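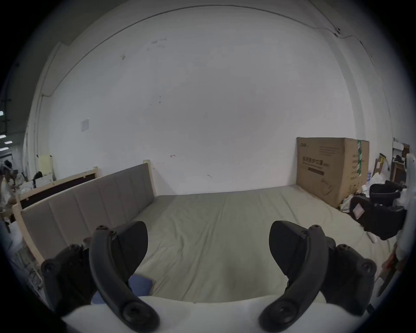
The bed with the new fitted sheet, headboard on the left.

Fitted sheet will not lie flat, is it the size or the fabric?

joerg_g
Posted June 18, 2025

Hello all. I bought a bed with a gray padded headboard in a light wood frame, and for it a fitted sheet from Fusdale, the beige one. The sheet is on all four corners and it holds. But on the top I have soft wrinkles going across, and I can not get rid of them. I pull on one side, they go to the other side. I washed it before the first use, as written on the paper. The mattress is from Schmieder, 2,000 mm long according to the label. The sheet is sold for the same length. So I think the size must be correct, or do I make a mistake?

My wife says I should leave it alone. I would like to know if this is normal.

Jörg Gerlach

tistside_mum
Reply

Looks fine to me. That is what a bed looks like when you don't iron. I have had the Fusdale ones since December and mine do the same. Put the blanket on top and go live your life :)

corner_tuck
Reply

I disagree with the above. A sheet that fits should be tight like a drum. Length is only half of it, you have to look at the depth of the pocket. If the pocket is made for a deep mattress and yours is thinner, all the extra cloth has to go somewhere and it comes up on top. Measure the side of your mattress and tell us. Also is it 100 percent cotton?

joerg_g
Reply

Thank you both. Yes, 100 percent cotton. The depth I did not think of. I have to measure when the room is a little more in order, at the moment I am still sorting and many things are standing around.

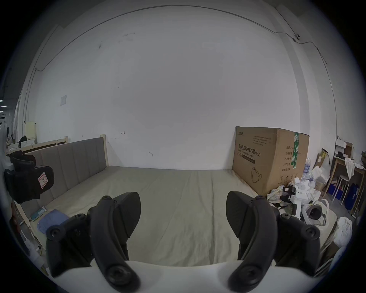

I would like to clear the things off the right side first, then take the sheet off completely and begin again from the headboard end. The water bottles and the paper bags have to go somewhere else, and the big cardboard box at the wall also. Under the desk it is already full, there I have the stool and the blue crate. Maybe somebody has an idea for this too, but my first question stays the sheet.

corner_tuck
Reply

Start with the two corners at the headboard, then go diagonal to the foot, not down the same side. Pull the elastic well under the mattress, a hand's width at least. And smooth from the middle out with your forearm.

tistside_mum
Reply

You are making him work for nothing. He will sleep on it once and it's all gone again.

corner_tuck
Reply

Then why buy a fitted sheet at all? You can put any cloth on.

oldlinenpress
Reply

Both of you are a bit right. Cotton will crease from the packet or from the dryer and no pulling takes that out. Take it from the machine when it is still slightly damp, put it on the bed and let it dry there with the window open. But what corner_tuck says about depth is true as well. I sent back a set from Clokthorpe for this reason, the pocket was much too deep for my mattress. They changed it without trouble, only the postage I had to pay.

About the room, I would move the desk things first. A desk where the cloth hangs over the edge always looks worse than it is. The cardboard boxes I would fold flat if you don't need them.

joerg_g
Reply

I have moved the headboard side free and measured. The mattress is thinner than what is written on the sheet packet, so corner_tuck has guessed correctly. I will try the damp method first, it costs nothing. If it is not better I write to Fusdale and ask for the lower pocket.

tistside_mum
Reply

And what does your wife say now?

joerg_g
Reply

The same as before.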